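Ticket: Kiketti episodes stop at the theme song
Opened by: Comfort Odoi
Handled by: Mali Gronow, Mekora viewer support
Status: Closed, with mild reservations

First report (Comfort Odoi)
Every episode of Kiketti plays the theme song, freezes on the dancing turnip and goes back to the start of the theme song. My daughter Bernice is three and considers this a perfect programme. I have now heard the theme song more often than the man who wrote it. Television in the front room, Mekora app, paid subscription. Other shows are fine.

Reply (Mali)
Sorry to hear it. Please sign out, unplug the television for 60 seconds, plug it back in and sign in again. Does the same thing happen on a phone?

Comfort
Did all that. Bernice sang the theme song during the 60 seconds so that we wouldn't go without. Same freeze on the television. On my phone the episode plays right through.

Mali
Good, so the episodes themselves are all right. In the app, could you open Settings, then Playback, and tell me what "Skip intro" is set to?

Comfort
It says "Always". It does not skip the intro. It does very nearly the opposite.

Internal note (Mali to Zixuan Liao)
Third one of these from Trestthorpe this month, all on televisions, all with Skip intro on Always. Is the marker wrong?

Internal note (Zixuan)
Yes. The new series has a longer song, and the skip marker was copied over from the old one. The player jumps to a point 10 seconds before the end of the song, decides it is still in the intro and tries again. The phone app gives up after one go. The television app is more of an optimist. Sena Quansah has the list of episodes and is correcting the markers by hand, 30 in all.

Mali
Comfort, we've found it and it's our fault. Until the fix is in, set Skip intro to "Never". You'll hear the song once per episode.

Comfort
Once is a holiday. Set to Never and it works, we got as far as the goodbye wave. Bernice has complained that there is too much story.

Update (Sena)
Markers corrected and checked on two makes of television. Kushwaha sets may need the app closed and opened again before they notice. Skip intro can go back to Always.

Comfort
Confirmed working. I have been asked by a junior member of the household whether you could put it back how it was. Please close.

Closed (Mali)
Feature request noted and filed somewhere quiet.
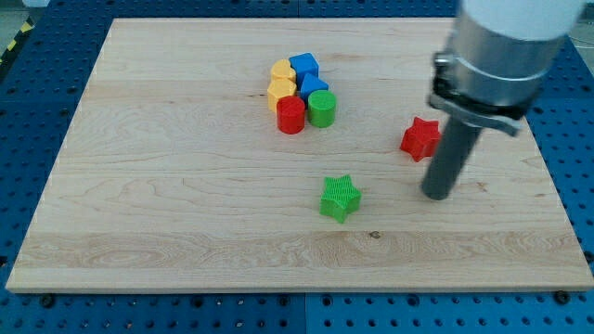 Page last changed: Nov 27, 2024, by M. Gronow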